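Qui sommes-nous ?

Rivine est une école de reliure. Elle occupe le premier étage d'une ancienne bonneterie, au-dessus d'un magasin de cycles dont le compresseur se met en marche, par tradition, au moment de la dorure. On y apprend à coudre, encoller, couvrir et titrer des livres, activité que nos familles respectives ont longtemps prise pour une phase.

L'école a été ouverte par Jytte Hviid, relieuse, et Grímur Mogensen, qui venait de l'imprimerie et pensait rester un hiver. Il a apporté une presse à percussion, un massicot et des opinions très arrêtées sur la colle d'amidon. La presse et le massicot fonctionnent encore. Les opinions aussi.
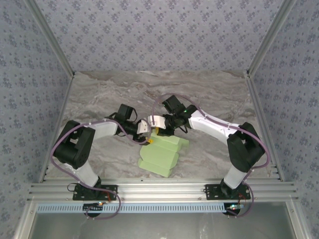
Le premier trimestre est consacré au papier, et il en décourage quelques-uns. On y parle surtout du sens des fibres, sujet peu demandé dans les dîners. Viennent ensuite les papiers de garde, où les goûts se révèlent et où certaines amitiés se refroidissent. Jytte défend les petits semis de fleurs bleues sur fond lavande grisé, comme sur ces parois, et soutient qu'un motif discret et dispersé pardonne un raccord approximatif. Grímur préfère le marbré gris et blanc, qui selon lui pardonne tout. Les élèves apprennent vite à ne pas arbitrer.

Nous accueillons 17 élèves par an, répartis en deux groupes. Le plus jeune avait 17 ans, lui aussi, et nous corrigeait l'orthographe des étiquettes. Il n'y a pas de concours d'entrée. Il y a un entretien, un café médiocre et un cahier à coudre, que nous gardons et que nous vous rendons à la fin de l'année, pour votre édification.

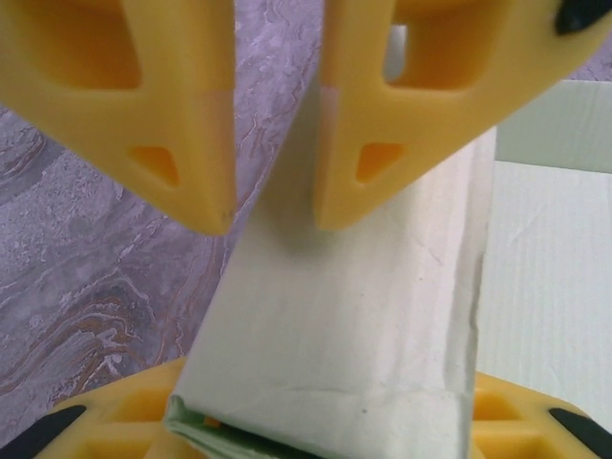
Ce que nous enseignons

La formation longue dure huit mois, d'octobre à mai. Elle couvre le cartonnage, la demi-reliure à coins, la pleine peau et la réparation courante. La restauration de documents anciens n'est pas au programme : elle demande d'autres études et des nerfs que nous n'avons plus.

Les stages courts durent cinq jours. Le plus suivi s'appelle Lostex, du nom de la toile enduite que la bonneterie fabriquait ici et dont nous avons retrouvé 47 rouleaux dans les combles. La couleur est un brun indéfinissable. Il en reste beaucoup.

L'atelier du soir, de 18 h à 21 h, s'adresse aux anciens élèves qui ont un livre à finir. Certains ont le même depuis trois ans.

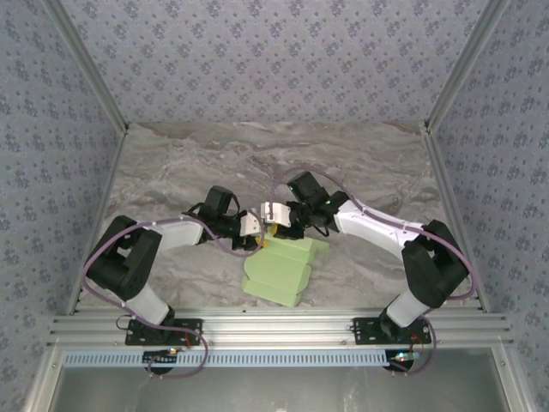
Deux bras à l'ouvrage au-dessus d'une mousse vert clair.

Nous trouver

L'entrée se fait par la cour, derrière les vélos. La sonnette de gauche est la bonne ; celle de droite appartient au magasin, qui vous le fera savoir. Les visites ont lieu en fin d'après-midi, sur simple appel. Prévoyez des vêtements auxquels vous ne tenez pas.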